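Laundry, Mostly: The Folding Table Gallery

Back to all galleries

Every house in Mukthorpe has a place where clean clothes go to wait. In some homes it is a chair. In ours it was the stairs, then the piano bench, then for one bleak winter the bathtub, which had to be emptied before anyone could bathe and refilled before anyone could sit down. When we started this gallery I asked people to send in whatever their laundry looked like on the day they read the notice, without tidying first. A few tidied first. You know who you are, and so do I, because real people do not own matching hangers.

The rules were simple. Clean laundry only, please. No underwear with faces on it (Eskil Myklebust, this rule has your name on it in the original draft). One picture per household, and a few words to go along with it. Most of the words arrived long before the pictures did, so this page is heavier on the talking than a gallery ought to be. More pictures will go up as they come in. The entries without one are printed as they stand.

From the Myklebust house

Eskil folds on the bed, which he recommends on the grounds that you cannot go to sleep until you have finished. He then admits, in the same paragraph, that he has slept under a layer of towels since October and finds them warmer than the quilt. He owns 5 fitted sheets and has never folded any of them. He rolls each one into a ball, tucks the ball inside a pillowcase, and calls it a set. I have seen the closet. It looks as though someone is hatching something.

From Leopold Sutter

Leopold wrote three pages about socks. I have cut them to this: he buys one kind, in gray, and still ends up with an odd number. He has looked behind the machine. He has looked inside the machine. He has started looking at his neighbors. His shirts, on the other hand, are folded around a piece of cardboard from an old Tirnari crackers carton, which gives them all the same width and a slight air of cheese.

From the table

Black things are the worst of any load. They show lint, they hide their own seams, and you can't tell the front from the back until the thing is on you and you are already late. The best approach I know is to get the piece out of the basket at full length, pull the top edge straight, and worry about the rest of it later. A pale tabletop helps a great deal. On our old dark one I once folded a shadow. 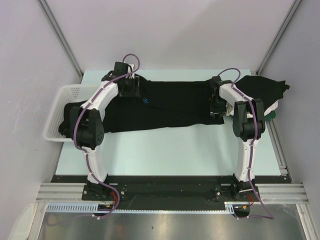 A long stretch of black on the mint-blue table, one end still in the basket and the other nearly at the pile.

I am fond of the small blue mark on that cloth, left of the middle. On a plain black piece, any little landmark is welcome. With one of these you can at least say that the blue bit goes on the left, and feel you have a system. The crease running the long way is another gift. If a fold has already picked its own line, I let it have its way and take the credit.

A word on baskets, too, as several people asked. White plastic with holes in the sides is hard to beat. A smooth rim is worth paying extra for. I had a Wikström wicker one for years, very handsome, and it pulled a thread out of every sweater I owned. It holds firewood now and the firewood has not complained. Park the basket at the side of the table where your weaker hand is, even if it hangs over a little, and keep the whole middle free for the cloth. My mother put hers on the floor and bent down for every item, and she had the back to prove it.

From the Nolberg Street apartments, second floor

The second floor sent a joint statement. They share 2 dryers among the whole building and there is a sign-up sheet, which is respected by everyone except whoever keeps writing "me" on Wednesday. Folding is done standing up in the laundry room, against the clock, with the next person breathing audibly in the doorway. They say it has made them very fast. They also say that one of them has been wearing another one's pajamas for a year and it is now too late to bring it up.

From a reader who asked to be left out of it

This one does not fold at all. There is a clean pile and a dirty pile, and things pass from the first to the second by way of being worn. When the clean pile is gone, the dirty pile is washed and changes its name. I read this expecting to disapprove and had to go and lie down for a while with how sensible it was.

Still to come

I have been promised a picture of an airing cupboard, a clothesline with a view, and something Leopold describes only as "the drawer." Send yours to the usual address. If it has to be a photograph of the chair, send the chair. We have all got one, and I would like to see what is at the bottom of it.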